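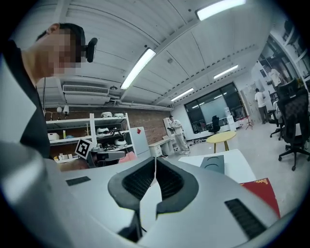 Open day at the Wandcombe workshop, 8 Oct 2022, seen from the hand-held gripper. Posted by brickwall_ed

brickwall_ed
Went to the Kalline open day. They let visitors try the hand-held grippers at the white table. You get two black ribbed fingers and a marker card on the side. I did 6 pickups and dropped the last one. Toshio Yoshida ran the demo and answered questions for most of an hour.

mopsy19
Was the arm running? That was the only reason I would have driven out.

brickwall_ed
Not while I was there. Hatsue Hosoda said it would be on later in the afternoon. I left before that.

torque_lou
I stayed for it. It sorted Bunlow parts trays for 9 minutes and stopped once. Slow, if you ask me. A person does that job in half the time.

mopsy19
A person also goes home at night. Slow is fine if it runs all shift.

torque_lou
It stopped once in 9 minutes. Do the math on a shift.

brickwall_ed
Yoshida told our group they want 1000 recorded pickups per part before they trust it on a new one. They aren't there yet with the trays.

gantry_pete
I liked the hand tool more than the arm. Wrist got tired, though. Did anyone ask what it weighs?

torque_lou
I asked. He said he'd have to look it up.

mopsy19
Is there another one coming? I missed the August visit to Sarantis too.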